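Unit 4: Evaluating a Commercial Hand, the Prota Kit
Instructor: Rajitha Ranasinghe

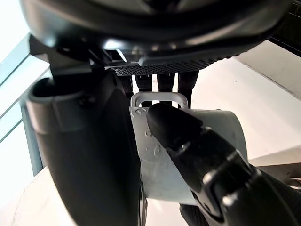
The kit ships with the hand, a wrist adapter and the Beleck control software. For this unit we treat it as a buyer would and compare the data sheet with bench results.

Terms used in the lab:
Cycle: one close, hold and release.
Hold time: 2 s unless stated.
Slip: any movement of the part against the fingertip during the hold.

Run 300 cycles at the default grip setting, then 500 at the reduced setting. Log every slip. Do not retune between runs.

Reports go to Zuzana Hájek by January 13, 2024. Attach the raw log.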